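Este site usa cookies para lembrar suas preferências. Ao continuar, você concorda com a nossa política. [Aceitar] [Saiba mais]

Caderno do clube de robótica – abril, sala de simulação, 15h

Bancada virtual carregada, garra no frasco de tampa roxa e tampo laranja, racks na parte de baixo da câmera.

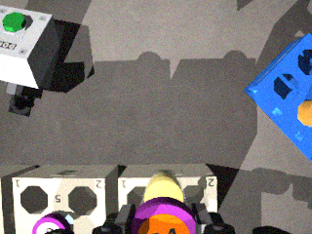
O que mudou desde a última entrada

Gente, que tarde boa! Trocamos o material da mesa (agora tem aquele granulado fininho) e reativamos as sombras duras, que estavam desligadas desde o começo do semestre porque a máquina velha engasgava. O Dardo reclamou que ia ficar lento e ficou mesmo, mas só um pouco, e em troca a câmera de cima finalmente dá trabalho de verdade para o detector. Com a luz chapada de antes ele acertava tudo e a gente não aprendia nada.

A caixa azul ficou à direita, na diagonal, com as duas aberturas viradas para cima e o botão amarelo-alaranjado. A caixa de controle branca, a do botão verde, está no canto superior esquerdo. As duas saem cortadas na vista de cima. Para a tarefa de pegar o frasco tudo bem, mas para a etapa da caixa azul vou ter que afastar a câmera. Anotado para não esquecer de novo!

Os números dos racks aparecem de cabeça para baixo nessa vista. Deixei assim. Se alguém for girar a câmera, gire também o arquivo de posições, senão o 1 vira 2 e passamos outra tarde caçando erro onde não tem (sim, aconteceu comigo).

Rodadas de hoje

Semente 287: pegou o frasco, subiu reto, devolveu no furo. Lindo de ver.
Semente 518: os dedos fecharam cedo e a tampa escorregou. Repeti com a abertura maior e foi.
No total, 8 tentativas com a sombra nova, 7 boas. A que falhou foi justamente a primeira da 518, então desconfio mais da abertura da garra do que da luz. Quero repetir com os dedos entrando mais baixo, pegando o corpo do frasco e deixando a tampa em paz.

O planejador Nekance aguentou bem. O plugin Vudis de texturas ainda solta um aviso amarelo toda vez que abre, ignorem, a tela carrega normalmente depois de uns segundos.

Coisas que ainda me incomodam

O detector às vezes acha que a borda da sombra é a borda do rack. Já vi isso duas vezes perto do bloco do meio, onde a luz cruza o tampo na diagonal. Ideia do Dardo: treinar com a lâmpada em posições sorteadas. Minha ideia: fazer isso e também variar a cor da mesa. Vamos tentar as duas juntas, estou animadíssima com isso!

Falta decidir também quem escreve o relatório para a mostra Forier. O roteiro pede um parágrafo sobre segurança da bancada, e eu só tenho duas frases.

Para a próxima

- afastar a câmera antes de mexer na caixa azul
- salvar o log com o nome da semente (por favor!)
- testar o frasco da tampa com anel roxo e tampo branco
- perguntar no laboratório Sastry se emprestam a placa de vídeo mais uma semana

Comentários

rafa_b: a 518 me derrubou também, aqui resolveu com a abertura maior e velocidade pela metade no fechamento

Dardo Daza: eu não reclamei, eu avisei. Já deixei o sorteio da lâmpada pronto na pasta do grupo, falta só alguém revisar.

ninalopes: vocês vão liberar a cena depois da mostra? queria usar com a minha turma do técnico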